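Home | Forums | New Posts | Members | Search

Do horror movies work better when you never see the monster?
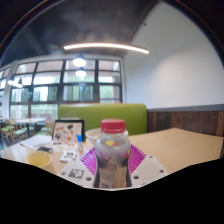 Replies to this topic

hokfang22
Dec 2, 2023
I watched 16 horror movies in November and kept a short list of notes. The ones I liked least all showed the monster in the first 40 minutes. After that I was just waiting for people to run away from it. The ones that stayed with me hid it until close to the end, or never showed it at all. Does anyone else feel this way, or did I pick a bad batch?
Hok-lam Fang

cellar_door_pat
Same for me. Once I get a good look at the thing, I start thinking about the makeup. A noise behind a wall is worse than any mask.

Irkero
I disagree. If I sit through a whole movie about a creature, I want to see the creature. Hiding it is often a way to save money, and then fans call it a style. Some of the best work in the genre is done by effects people, and it deserves screen time.

pychu
It depends on what the story is about. A ghost story can get away with showing very little. A movie about a giant spider can't. You need the spider.
Po-yen Chu

hokfang22
Fair point about the spider. Most of what I watched was ghosts and haunted houses, so that probably changed my answer. I had one werewolf movie on the list and I was glad they showed the werewolf.

cellar_door_pat
How long were they? I think length matters more than people admit. I can stay tense for an hour and a half. Past that I get tired and want something to happen.

hokfang22
The longest was 135 minutes and I stopped it twice to get food. It hid the ghost the whole way and it was still dull, so hiding it doesn't fix everything.

Irkero
That's what I mean. You sat there for more than two hours and got a door closing by itself.

pychu
A door closing by itself can be very good if the people in the house act like real people. My complaint with a lot of new ones is the acting. They hear a voice in the attic and go back to breakfast.

Najafi
I think sound is the bigger question. Try any scary scene with the volume off. I did this with a few old favorites and hardly anything was left, monster or no monster.

Irkero
Silent horror movies exist and they still scare people, so I don't buy that.

Najafi
They had live music in the theater. But okay, I'll give you the faces. The faces do a lot in those.

cellar_door_pat
Can you post the list, hokfang22? I'd like to know which ones hid the ghost and were still worth watching.

hokfang22
I'll type it up tonight and start a separate topic for it.

Contact Us | Terms and Rules | Copyright 2023 Atley Film Forum | Back to top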